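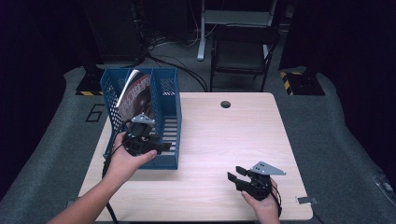
생활 기록 > 정리 > 종이류

잡지 보관 기준을 다시 정함

2023년 3월 16일

책장 한 칸에 눕혀 쌓던 잡지를 세로 보관으로 바꾸는 중이다. 눕혀 두면 아래쪽 호를 꺼낼 때마다 위를 전부 들어내야 하고, 무게를 받은 책등이 한쪽으로 밀린다. 대상은 Ristberg 카탈로그와 계간 Trarer 과월호.

정리함은 파란색 플라스틱으로 골랐다. 위가 트여 있고 옆면에 구멍이 나 있으며 안에 칸막이가 하나 있다. Zotwood 매장에서 9호를 샀는데, 한 치수 작은 8호는 Trarer 판형이 걸려서 제외했다. 골판지 파일박스는 600원 더 쌌지만 전에 쓰던 것이 바닥부터 주저앉은 적이 있어 다시 사지 않았다.

작업은 밝은 나뭇결 사각 테이블에서 한다. 상판에 배선 구멍이 있으니 클립이나 작은 메모지는 먼저 치워 둔다. 정리함은 한쪽으로 붙이고 나머지 면을 비워야 잡지를 눕혔다 세울 자리가 나온다. 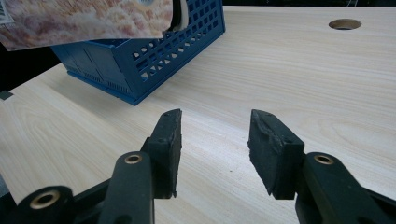 Ďurica: 저도 같은 방식인데 칸을 꽉 채우면 꺼낼 때 표지가 긁힙니다. 손가락 하나 들어갈 틈은 남기세요. 그리고 얇은 잡지만 넣은 칸은 가운데가 휘니까 두꺼운 걸 뒤에 한 권 받쳐 두는 게 낫습니다.

틈을 두라는 의견은 반영했다. 두꺼운 책을 받치는 방법은 칸 폭이 줄어서 보류. 대신 권수가 적은 칸에는 두꺼운 판지를 한 장 세운다.

넣는 순서는 다음과 같다. 책등을 바깥으로 향하게 하고, 아래쪽 모서리를 먼저 바닥에 붙인 다음 수직으로 세운다. 비스듬히 밀어 넣으면 표지 모서리가 칸막이에 걸려 접힌다.
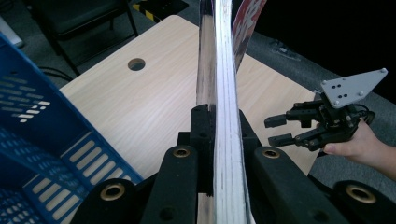
광택 코팅 표지는 서로 달라붙기 쉬워서 창가 쪽 칸에는 두지 않는다. 부록과 엽서는 본지에서 빼서 따로 봉투에 넣고, 봉투 겉에 호수만 적는다. 라벨은 1,000원짜리 견출지로 충분했다.

남은 것은 Ristberg 카탈로그의 중복본. 4월에 새 판이 오면 그때 구판과 같이 버린다.

분류: 정리·수납 / 태그: 잡지보관, 파일꽂이, 세로수납

문의는 방명록 | 무단 전재 금지 | 맨 위로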